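Gripper trials: your questions answered

What are you testing?
Small-parts handling inside a desktop PC. We want to know which gripper we'd trust with a processor, and the only way to find out is to try them all on the same job. It's the most fun we've had in the lab in ages!

Which grippers are in the running?
Two so far: the Sitari, which is light and quick, and the Wamik, which is slower but has lovely fine force control. Both run from the Paisan controller, so the comparison is a fair one.
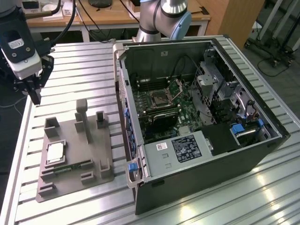

The open tower, with the processor and the green strip in the grey fixture plate.

Why use a fixture plate?
It gives every run the same starting point. Jaruwan printed ours after nine drafts -- the slot for the strip was the fiddly bit -- and she's happy to share the file.

How are they doing?
The Sitari has placed the processor cleanly in 93 percent of runs. The Wamik is still being tuned, so we're holding its score until Nattawut is happy with the finger pressure. Early runs look really promising, though!

Do you need a special computer?
Any old tower with an empty socket will do. Lay it on its side and take the panel off.

Can I bring my own gripper?
Please do! Ask Rattana for a bench slot at Kurnesetti. Mornings before 10 are usually quiet.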